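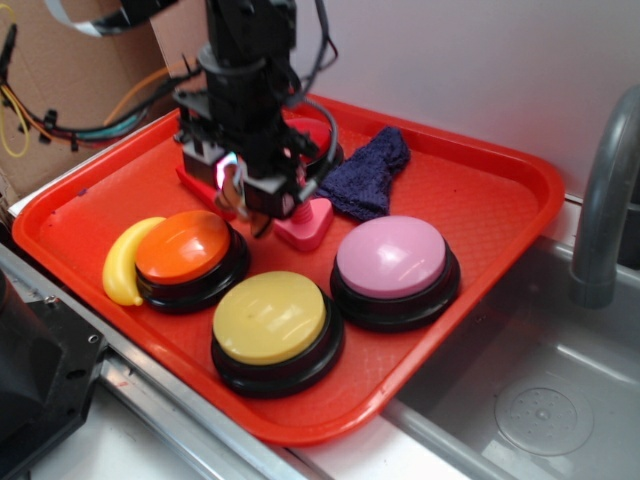 Low over the tray: the gripper, four push buttons and a banana in the kitchen corner of the Plavine workshop.

We use cookies to remember your reading preferences and to see which articles are popular. You can change your choice at any time. Accept / Manage settings

THE BUTTON PROBLEM

Ask a robot to press the orange button and you have asked it to do a surprising amount of thinking. It has to work out which of the coloured domes in front of it is orange, where the middle of the cap lies, how to get its fingers there without knocking over everything else on the tray, and when to stop pushing. A toddler does this for fun. At Plavine, a small robotics software outfit whose kitchen counter has become its busiest test bench, it has filled most of a year, and I came away from an afternoon there thinking it was one of the most absorbing problems I've seen.

The arm itself gets very little attention from the team. What they want to talk about is Gavden, the planner they have been writing and rewriting since last August. Gavden takes an instruction in plain words, a guess at where everything is, and a pile of rules about what the arm may and may not touch. It then produces a path. Or, quite often, it produces 606 of them, scores the lot and throws nearly all of them away before the arm has moved at all.

I love this part. On the screen the rejected paths are drawn as thin grey threads, a great bristling bush of them, and the chosen one glows green through the middle. You start guessing which will win. I was wrong every time. I kept picking the shortest route, and Gavden kept going the long way round to keep its wrist clear of something.

The something matters, because the tray is crowded on purpose. A crumpled navy cloth is a horrible thing for a planner: it has no fixed shape, and its edge is wherever it happened to fall. The toy banana is easier, being hard and bright, but lay it close against the orange button, as it was when I visited, and the software has to decide where one thing stops and the other starts. Then there's the red button at the back, the one that the gripper itself can hide from view when it hovers in the wrong spot.

That last case is where Güneş comes in. Güneş is the perception half of the system, and its job is to keep a running belief about each object, including the ones it can't see at the moment. Earlier versions simply forgot. The arm would swing across, the red button would vanish behind it, and the planner would cheerfully report that there was no red button and ask for a new instruction. Now each object has a sort of fading memory attached. If it was there a moment ago and nothing has been near it, Güneş assumes it still is, with a little less confidence each second. When the confidence drops too far, the arm backs off and has another look.

It sounds obvious when you write it down! But choosing how fast the memory should fade took the team 2,000 trial runs in simulation, and they still disagree about the answer. Too slow, and the arm reaches confidently for a button that has been moved. Too fast, and it spends its life backing away to check.

Shiny caps are the other headache. A glossy dome throws back a bright spot, and to a colour detector that spot is simply white, a hole in the middle of the orange. Güneş version 2 split buttons into rings. Version 3 fits a whole dome shape first and asks about colour afterwards, and the rings have gone.

All of it is held together by Tritum, a logging tool written in a hurry that has turned into everybody's favourite. It records what the software believed alongside what the motors did, so you can drag a slider back to the moment a press went astray and see the world as the planner saw it. We replayed one miss where the fingers came down beside the yellow cap, quite calmly, onto bare tray. In Tritum's view the button was drawn a finger's width to the left. The plan had been perfect for a button in that place.

The next job is longer instructions: press the pink one, then the yellow, but move the cloth first. Gavden can manage the pressing in order. Moving the cloth means planning for a shape that will be different once it has been picked up, and for now the planner answers that request with a single line of text, "no path found", and waits.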